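Posted October, 16:20
By Dinesh Yadav, Mastdale site support

Ticket 407: staff lockers, keys sticking

Reported by Annick Rolland. Key goes in, won't turn, or turns and won't come back out. Second complaint from the same bank. She'd already tried washing up liquid, please don't.

Top row first. Keys left in so we can try each one without hunting for the tin.

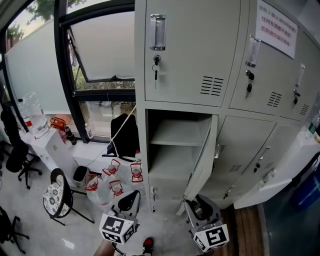 Top row, keys in the locks.

Tried so far:
1. Graphite powder, two puffs, work key in and out. Better on one, no change on the other.
2. Spare from the office. Same fault so its the barrel, not the key.
3. Rang Altix for new barrels. They want the cam length, Finbarr Hegarty to measure. Lead time 5 working days, they say.
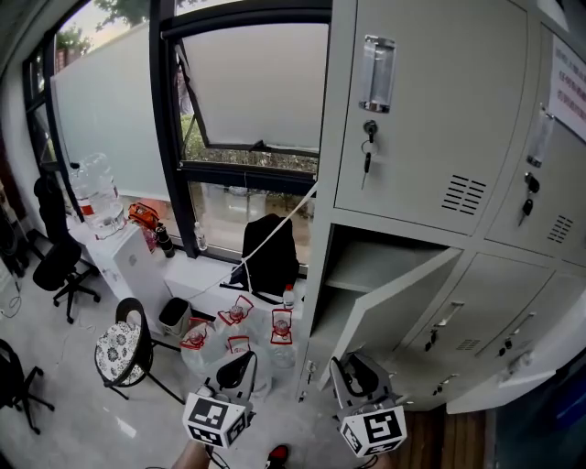 Still to do
- Finbarr: cam length, before Altix shut at 5
- check if the master still works after the powder
- tell Annick to keep her coat in the office for now
- no oil!! it gums up, we had this at Veltinside

Leaving ticket open, will udpate when the parts land.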